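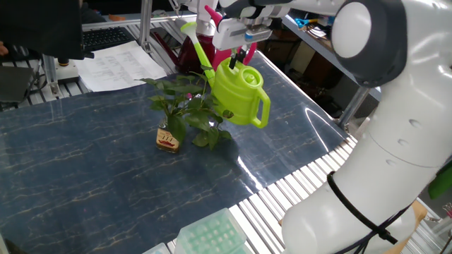

Regador de bico longo Hanell, verde-lima: avaliação após um inverno de uso

O Hanell é um regador de plástico para interior, de corpo arredondado, com bico comprido e fino e pega curva na parte de trás. A capacidade declarada é de 900 ml. Usei-o de novembro até à primavera em plantas de folha larga, quase todas em recipientes pequenos e com pouca distância entre a folhagem e a boca do vaso. É nesse cenário que o formato do bico conta.

Peso e equilíbrio

Vazio, o meu exemplar acusou 253 g na balança de cozinha. Cheio, o centro de gravidade fica à frente da pega e o pulso tem de compensar nos primeiros segundos. Abaixo de metade da capacidade o problema desaparece. Quem tem pouca força nas mãos deve enchê-lo só até meio.

Bico e caudal

O bico sobe em ângulo, o que obriga a uma inclinação razoável antes de sair água. A vantagem é o controlo: consegue-se um fio contínuo e parar sem pingar, desde que se endireite o regador de uma vez. Se o movimento for lento, ficam 2 ou 3 gotas na ponta, que acabam na mesa. Em superfícies brilhantes e escuras notam-se muito depois de secas.

Com uma jiboia em frasco de vidro, a ponta passa entre os caules sem os dobrar. O corpo do regador, mais volumoso, roça nas folhas exteriores quando se trabalha de perto. Convém aproximar pelo lado menos denso da planta.

Não traz crivo. Para sementeiras, o jato é demasiado concentrado e abre buracos no substrato.

Material e limpeza

O plástico é rígido e não cedeu com água morna. A base do bico acumula calcário e não há escovilhão incluído; uso um de biberão, que chega até meio. Uma hora com vinagre diluído resolve o resto. A cor manteve-se estável junto a uma janela a sul, embora um inverno seja pouco tempo para tirar conclusões sobre os raios UV.

Comparação

O Flirer, que usei antes, tem a boca de enchimento mais larga e aceita melhor uma torneira alta, mas o bico é curto e molha as folhas. O Truvstead é metálico, mais pesado, e o meu ganhou ferrugem na costura da base. Para vasos de chão, nenhum dos três substitui um regador grande.

Veredicto

Recomendo para frascos, vasos pequenos e prateleiras apertadas. Não recomendo para sementeiras nem para quem rega muitas plantas de seguida — as idas à torneira cansam. A falta do crivo é o defeito principal, e um encaixe normalizado na ponta bastava para o corrigir.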